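Subject: Re: [testska] Anyone going to the Indden open day at Hodevgate?
From: Yutong Kang
To: the testska list

Haiyan Tang wrote:

> Hi all,
>
> Indden is opening up its Hodevgate building in September for people
> who might want to build on the Shao. I can't make it, and I'd love
> to hear from anybody who can. We have some money for hardware next
> year and I have to say yes or no to a loan unit before long.
>
> Things I'd like to know, in order of how much they keep me up:
>
> 1. Does it do anything by itself, or is there a person with a
> headset behind a curtain?
> 2. How bad is the noise? Our lab shares a wall with the people who
> do the hearing tests.
> 3. The wrist camera. The spec sheet is very proud of it. Can you see
> anything useful once the hand closes?
> 4. Will they let Testska talk to it directly, or do we have to go
> through their own software?
>
> Food reports also welcome.
>
> Haiyan

Haiyan, I went. I'll take your list in order and then wander off it, as is my habit.

First, getting in. Registration asks for your badge number, and the badge number is on the badge, and the badge is what you get when you register. The man at the desk had clearly had this conversation before and just wrote 3613 on a sticker and gave it to me. I was 3613 all day. I assume they don't start at one.

The visit goes in groups. You get a talk, a walk past a lot of closed doors, and then a session in what they call the living space, a carpeted room with furniture in it where the Shao does chores. The talk ran long. It had a slide about the future with a sunrise on it. I've now seen that sunrise at three companies and would like to meet the photographer.

1. On its own or driven?

Both, and to their credit they said which was which before each run. The tidying task was on its own. The drawer task was driven, by a woman sitting in plain view at the side with a pair of handles, and she was very good at it, so you should mentally subtract her from anything the drawer video on their site made you feel. I asked whether the tidying policy had been trained in that room. It had. I asked whether it had been trained anywhere else. There was some discussion among the staff and the answer was "we are expanding to other rooms." I wrote that down exactly, and I leave it to you to decide how many other rooms that is.

The training set for the tidying is 470 runs, all driven by hand. I had expected more. The engineer who told me this said it as if it were a low number to be proud of, and I nodded as if I knew which way it went.

2. Noise

Better than I feared. The arms are quiet. The base has a fan which comes on when it feels like it, and you do have to raise your voice a little if you're standing next to it. Through a wall I think you'd be fine. What your hearing test people would notice is the chime. It chimes when it starts a task, when it finishes one, and when it has lost track of where it is, and the third chime is the prettiest. I asked if the chimes could be turned off and was told there is a menu.

3. Wrist camera

I spent most of my time on this one because it's what we'd be using. They had the feed up on a big screen next to the robot, with no delay that I could notice, and they were happy to leave it there while the arm worked, which I took as a good sign.

The view is wide. Wider than you'd want for reading small print, but when the arm swings over something you get the hand and plenty of the floor behind it at the same time. The price is that the robot's own arm takes up a great deal of the picture. Those ribbed black sleeves are lovely on the stand and a nuisance on the screen. If you're planning to train on wrist images, plan on a fair share of every one of them being sleeve. Near things go soft, too. Anything right up against the lens is a blur, and the floor beyond it is a good bit crisper, so I'd guess the focus is fixed and set for farther out. I asked and got a shrug, a friendly one.

Once the hand closes, you mostly see the back of whatever it's holding. They lean on the head camera for that last part. So the honest answer to your question is "yes until the moment you care."

Also, the carpet. It's gray with fine stripes, and I heard one of the engineers say to another, with feeling, that they should have picked a plain one. I tried to get more out of her and she remembered I was a visitor. If our floor is anything like that (it is, I checked when I got home, it's worse) then I'd budget time for it.

4. Testska

Here the news is better than I expected. There is a plain network interface for joint positions and the camera streams, and a group in the spring had already run an older Testska release against it. It works at 30 updates a second and they won't promise more over wireless. Gripper force comes through as well, though in units that I couldn't get anyone to name. You can bypass their software for everything except the emergency stop, and I have no argument with that.

What you can't do is flash anything of your own to the wrist board. I asked twice, the second time with a cookie in my hand to look casual.

Which brings me to food: cookies, the coffee that comes in a tall silver pot, and sandwiches that were all gone by the time the sunrise talk let us out. Eat first.

Now, the tidying demo, seeing as it's the thing people will ask you about. The idea is that visitors leave some litter around and the Shao puts it in the trash. They hand you the litter at the door, clean and pre-crumpled, so you aren't tempted to bring your own. A man in my group had brought his own. It was the wrapper from a granola bar, silvery on the inside, and you could see two employees decide not to stop him.

It got the house litter without trouble, slowly, in the way of someone clearing a table while hoping you'll leave. A paper ball took up to 2 minutes from chime to chime, nearly all of it thinking. The wrapper it went for, missed, went for again, and pinned against the carpet with one finger for a while. Then it picked up the wrapper and a little of its own dignity and took both to the bin. There was applause. I clapped too, I'm not made of stone.

The bit I'd like Indden to explain, and they sort of did, is how it finds the bin. They say it isn't looking for the bin so much as remembering where the bin goes, with a small correction at the end from the wrist view. Somebody asked what would happen if you moved the bin to the other end of the room. The guide said that was a great question. He then asked if there were any other questions.
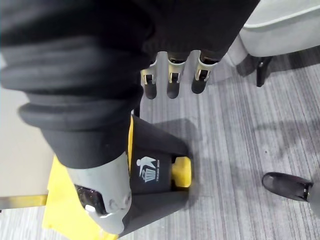 My feeling is that you should take the loan unit, but for the arms and the interface, and treat the tidying as a nice thing to show the dean. Ask them for a longer network cable, get the chime menu in writing, and see if they'll send the wrist calibration file along with it, as I was told it exists and was not shown it.

If anyone else on the list went with a later group, I'd like to know whether they got asked the bin question again and whether the answer had improved. Haiyan, I have the printed interface sheet, coffee ring and all. I'll scan it when I find the scanner.

Yutong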